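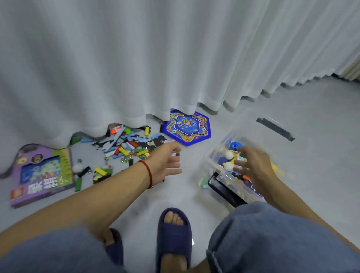 drulero
October, 7.40 pm

Thread on condensation in a rented flat in Bitar, with measurements. Ground floor, solid brick, double glazing fitted by a previous owner, one outside corner facing north. Most of it should carry over to any older building with similar walls.

Terms first. Relative humidity is the amount of water vapour in the air as a share of the most it can hold at that temperature. Cool the same air and the relative figure goes up, although no water has been added. Most confusion about damp starts there.

Dew point is the temperature at which that share reaches the full amount. Any surface colder than the dew point will collect water. It makes no difference how warm the middle of the room is.

So the two readings worth having are the dew point of the room air and the temperature of the coldest surface. A cheap humidity meter in the centre of the room gives you the first, with a small sum or a lookup table. It tells you very little about the second.

Equipment: three Muko loggers. One on a bookshelf away from the radiator, one behind the bedroom curtain near the sill, one at skirting level in the north corner with its probe taped flat to the wall.

Taping matters. A probe hanging a finger's width off the wall reads the air. I put a small square of foam over the tip and tape over the foam. Without the foam the reading wanders every time a door opens.

Before starting I sat all three side by side on the kitchen table overnight. Two agreed. The third read high on humidity by three points, so I subtract three from everything it reports. It went on the bookshelf.

If you only do one thing from this thread, do that comparison. The printed accuracy on these units is generous and they drift.

Run length was 609 readings per logger, taken at equal intervals, with heating used as normal. Thermostat at 20 degrees in the evening, off overnight, on again before breakfast.

Result, north corner: the wall surface was at or below the room dew point in 32 of the 609. All of them fell between the heating going off and an hour after it came back on.

That last hour surprised me. The air warms quickly, people shower and boil kettles, and the dew point climbs. The wall lags well behind. For a while the gap gets worse with the heating on.

I checked this against the bathroom door. On mornings when it stayed shut for half an hour after a shower with the fan running, the corner stayed above dew point, narrowly. On mornings when it was left open, it did not.

Behind the curtain: colder than I had assumed. A closed curtain keeps room heat off the glass, so the pane and the sill both drop. Room vapour still gets round the sides and over the top. You end up with a cold pocket at nearly the same dew point as the room.

The usual advice is to keep curtains off the sill, and to leave them open a hand's width at one side if the glass is streaming by morning. I tried the second. Sill temperature rose slightly and there was less water on the pane. The room felt draughtier. I can't say whether it cost anything in heat.

Full-length curtains over a radiator are a separate problem. Most of the output goes up behind the fabric. It does keep the glass dry. It also gives you a cold room and a higher bill. Tuck them behind the radiator or have them shortened to the sill.

If the fabric reaches the floor on an outside wall, lift the hem now and then and feel the skirting. Cotton holds a fair amount of water before it looks damp.

Furniture: same principle. A wardrobe pushed against an outside wall insulates the wall from the room. Pull it forward by a fist. Leave a gap at the base too, or the air has no route in.

Beds with drawers underneath are worse than wardrobes. The drawers sit close to a cold floor and nobody opens the back ones from autumn to spring. If you must store things there, store things that don't mind.

Sources of water, in the order I found them to matter here: drying washing indoors, by a long way. Then showers. Then cooking without lids. Then breathing in a closed bedroom overnight, more than I had expected. Houseplants barely showed.

Washing: one full load on an airer in the living room kept the dew point raised for up to 36 hours with the windows closed. The clothes felt dry well before that. My guess is that plaster and soft furnishings take up vapour early on and hand it back later. I have not tested the guess.

The same load in the bathroom with the door shut and the fan on made no visible difference to the rest of the flat. It took longer to dry. I can live with that.

On fans. Hold one sheet of toilet paper to the grille. If it doesn't stay there by itself, the fan is doing nothing useful. Mine dropped it. The grille was furred up and the outside flap had been painted shut. Ten minutes with a brush and a blunt knife fixed both.

A fan also needs air coming in. If the bathroom door seals tightly at the bottom, it pulls against nothing. There should be a visible gap under the door.

Dehumidifier: I borrowed a Grumow for part of the run. Compressor type. It works well in a heated room and poorly in a cold one. In the unheated hall it spent much of its time defrosting itself. For a cold space you want the desiccant type.

Those readings are excluded from the 609. I logged them separately.

Placement made less difference than I had been told. Doors open, middle of the flat, was nearly as good as next to the airer. Putting it in the same closed room as the washing was clearly better than either.

Ventilation. Opening windows wide for a short time beats leaving one on the latch all day. The air is replaced, the walls stay warm. A window on the latch cools the reveal around it, and the reveal is where the black spots come.

"But it's raining, won't that let damp in?" Generally no. Cold outside air holds little water even when it is saturated. Warm it to room temperature and its relative humidity falls a long way. The exception is mild, wet weather, when inside and outside are close and opening up gains you very little.

Compare dew points inside and outside, never the percentages. If the outdoor dew point is lower, opening the window will dry the room.

Heating pattern. Low and steady kept the corner above dew point throughout a short trial. Off overnight did not. The steady pattern used more gas. I have settled on a lower overnight setting in place of off.

Things I tried that did nothing measurable: tubs of salt crystals on the sill, a bowl of rice, anti-mould paint on an already clean wall. The crystals do collect water. The quantity is trivial next to one shower.

Check it is condensation before spending money. A patch that grows after rain and ignores your heating pattern is coming through the wall. A patch on the ceiling below a bathroom is probably plumbing. Condensation favours corners, reveals, and the backs of things.

Tenants: write to the agent with dates and readings attached. I sent the corner graph and the note about the flap. They have agreed to look at the fan. No word yet on the wall.

Next run will be the same three positions with the wardrobe moved to an inside wall. I'll add it to the end of this thread.

Correction to the post on loggers: the one that reads high is the bookshelf unit, and the three points had already been taken off before I worked out the dew points. A couple of people asked. The count of 32 stands.

Last updated: October, 9.15 pm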